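About the Rusbridge Robotics Club

Share 7 | Comments 3

Most school robotics pages promise that your kid will be an engineer by spring. We won't. The club meets in the back half of the computer lab at Rusbridge, and a fair amount of what goes on is students watching an arm miss a can and arguing over whose code did it.

Fasil Negash started the club after sitting through one too many contest demos where the robot did a single trick on a table set up for that trick. He still asks every team the same thing - what happens if I move the box? Teams that can't answer go back to work.

Our main project is Minosura, a shelf-picking task. It runs in simulation, so a bad idea costs an afternoon and no hardware. 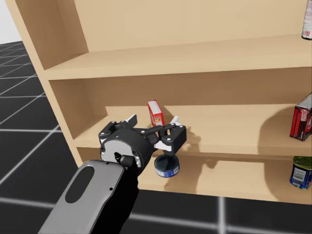
Simulation render: Rusbridge Robotics Club / Minosura project

Cans, jars and boxes share the shelves, and the gripper has to get in between the boards without knocking into its neighbors. Students write the reach themselves. We ask for 100 tries before anyone gets to call a result a result. The best team last year logged 74 good picks, and Bence Katona, who coaches the contest group, made them write up the other 26 first.

Does any of this carry over to a real arm? We have our doubts, and we tell parents so. Simulated cans are polite. Sign-up opens in September for grades 7 and up, and no experience is needed. Bring a notebook.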